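About Zullel

Zullel makes small printed parts for tabletop use: blocks, wedges, cups, perforated discs and simple animal shapes. Most orders come from schools, toy libraries and product testers who need the same part many times over, in a colour that matches the last delivery.

The company started in February with two printers and a rented unit in Dallberg. It now occupies the ground floor of the same building. The standard catalogue lists 56 parts. A further 1126 drawings are held on file for customers who have ordered special shapes, and any of these can be printed again on request.

What we make

Parts are printed in solid colours. Two-colour parts are available where the change of colour falls on a flat face or a clean edge. Ridged surfaces are left as printed, as sanding rounds off the ridges and alters the grip. Smooth faces are trimmed by hand and checked against a gauge.

Three ranges are kept in stock:

Fairclough: plain blocks and wedges, single colour.
Celar: two-colour shapes, including birds, fish and houses.
Sundries: discs, cups, lids and counters.

Sizes are given in millimetres and refer to the longest side. Holes in discs are measured after printing and cleared if they come out tight. Cups are sold empty unless a set is ordered.

How parts are checked

Each batch is laid out on a wooden bench in daylight. Parts are looked at for lifted corners, stringing and marks on the top layer. A wedge must sit flat on its base without rocking. Colours are compared with a reference piece from the previous batch, side by side on the same surface. Rejected parts are ground down and used for test pieces.

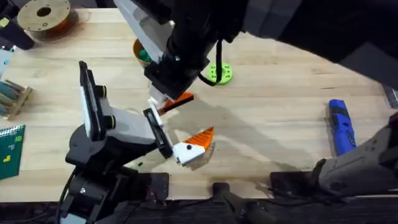

Small details such as eyes are kept to a single dot where possible. Fine lines wear off with handling, and a dot is easy to place in the same position from one batch to the next. Customers who want a different marking should send a drawing at full size.

Orders and returns

The minimum order is 2 parts of any one shape. Stock colours are orange, white, lime green and black. Other colours are printed to order and take longer. Order number 3538 was the last to be sent under the old size codes; anything later uses the codes in the current catalogue.

Parts may be returned if they are unused and in their original bag. Specials cannot be returned unless they differ from the agreed drawing.

Page last revised 11 Aug 2023.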